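4.3 Handing over and sorting of toy bricks

In this section we study the brick task, which was the most difficult of the tasks in our set. The operator controls two arms at the same time, and the policy must learn when one arm should wait for the other. We collected 2,367 demonstrations for this task with the Ivuvo interface. Each demonstration starts from a different placement of the bricks and the trays, so that the policy cannot depend on fixed positions.

As input the policy receives the images of the wrist cameras and the joint positions of both arms. In early trials we used only a fixed camera, but the point of contact was often hidden by the arm itself. The wrist view is much closer to the bricks, as Figure 6 shows.
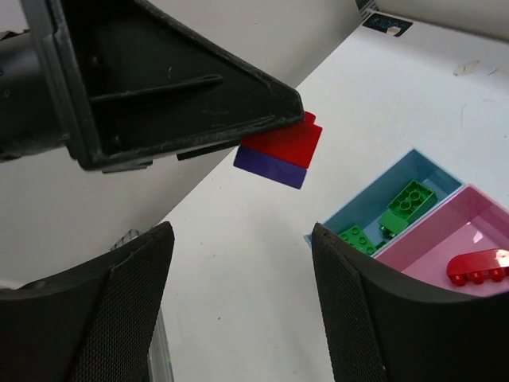
Figure 6. Wrist view in the brick task. A red and a purple brick are held together above the table; the blue and pink trays are at the right.

One reviewer of an earlier version, Bralletti, objected that a wrist view alone may be enough for small bricks and that the joint positions could even harm the result, as the policy may simply repeat the motion of the training data. We consider this objection reasonable and therefore trained a second policy without joint positions, with all other settings kept the same.

Both policies were evaluated over 600 trials. The policy without joint positions failed in 31 more trials than the full policy. Most of these additional failures occurred during the handover, when the second arm closed its fingers too early. For the placing in the trays we found no clear difference. The training was repeated with five random seeds, and the order of the two policies stayed the same for every seed. We therefore keep the joint positions in all experiments of the next section.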